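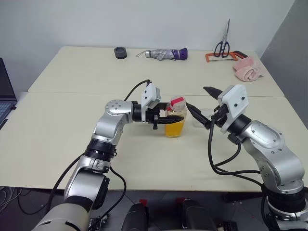
Grarnolcombe, 26 septembre 2021

## 4. Montage de la sono et balance (salle Lill)

À lire avant de brancher quoi que ce soit. Version courte, la longue est dans le classeur gris en régie. Concerne les groupes invités et les premières parties. Pour les DJ sets voir section 6.

Table de mixage : Jarow, 16 voies. Enceintes et amplis : Atton. Ne pas mélanger les câbles des deux malles, merci.

### 4.1 Mise sous tension

1. Tous les faders en bas. Master aussi.
2. Allumer la table.
3. Attendre que les voyants du bandeau passent au vert.
4. Allumer les amplis, gauche puis droite.
5. Monter le master à moitié, pas plus. Écouter le souffle.

**Attention :** extinction dans l'ordre inverse, amplis d'abord. Le dernier groupe qui a coupé la table en premier nous a coûté un haut-parleur de grave.

### 4.2 Patch scène

Boîtier de scène côté jardin, derrière le rideau. Numéros au feutre, un peu effacés.

- 1 : grosse caisse
- 2 : caisse claire
- 3 et 4 : overheads
- 5 : basse (DI)
- 6 : guitare jardin
- 7 : guitare cour
- 8 : clavier, mono. Si stéréo, prendre 8 et 9
- 10 : chant lead
- 11 et 12 : chœurs
- 13 à 16 : libres

La 14 grésille. À éviter tant que Saulius Ozoliņš n'a pas refait la soudure.

*Note :* l'alimentation fantôme se met par blocs de huit. Couper le bloc avant de brancher ou débrancher un micro à ruban. Couper, attendre, brancher. Dans cet ordre.

### 4.3 Balance

1. Batterie seule. Grosse caisse d'abord, régler le gain sur un coup joué fort, comme en concert. Pas un coup timide.
2. Basse. Départ de la DI, puis rajouter le micro de l'ampli si besoin.
3. Guitares l'une après l'autre. Demander les pédales de saturation tout de suite, sinon surprise au deuxième morceau.
4. Voix. Coupe-bas enclenché.
5. Un morceau entier, le plus chargé du set.
6. Un couplet du plus calme. On vérifie les retours.

Les voix disparaissent derrière les guitares ? Baisser les guitares avant de monter les voix. Creuser un peu à 4 000 Hz sur la guitare cour, ça dégage la place. Si ça bourdonne dans la salle vide, tirer doucement vers 200 Hz sur le master. Pas trop, le public absorbe une partie du grave.

**Attention :** niveau de scène. Les amplis à lampes se tournent vers l'intérieur, pas face au public. Les groupes à guitares carillonantes nous disent toujours que leur son vient du volume. On a 2 atténuateurs en prêt, demander à Aušra Kazlauskienė.

### 4.4 Retours

Quatre départs, pré-fader. Départ 1 chant, 2 jardin, 3 cour, 4 batterie.

1. Monter le départ jusqu'au premier sifflement.
2. Redescendre nettement.
3. Noter la position au ruban sur la table.

Larsen pendant le set : baisser le départ concerné, pas le master. Si on ne sait pas lequel, commencer par le 1.

### 4.5 Changement de plateau

- Couper (mute) toutes les voies avant que quiconque touche un jack.
- La batterie reste. Seuls caisse claire, cymbales et pédale changent.
- Les amplis de la première partie sortent côté cour, par la rampe.
- Ligne par ligne avec Omid Asadi au talkback. Répondre, même si c'est juste « ok ».
- Rappeler la mémoire de la tête d'affiche, vérifier les gains à la main. La mémoire ne les reprend pas.

*Note :* l'enregistrement du concert se fait sur la sortie 2 pistes, clé USB formatée, à fournir par le groupe. On ne garde pas de copie. Les fichiers ne sont pas masterisés, donc pas de réclamation sur le niveau svp.

### 4.6 Fin de soirée

Câbles enroulés sur-dessous, jamais autour du coude. Micros dans leurs boites, pinces comprises. Jauge de la salle : 600, donc le parterre met du temps à se vider, ne pas démonter la façade avant le feu vert de Sigita Priedītis.

Fiche technique à renvoyer avant décembre pour les dates d'hiver. Panne ou voie morte : l'écrire dans le cahier de régie, avec le numéro de voie.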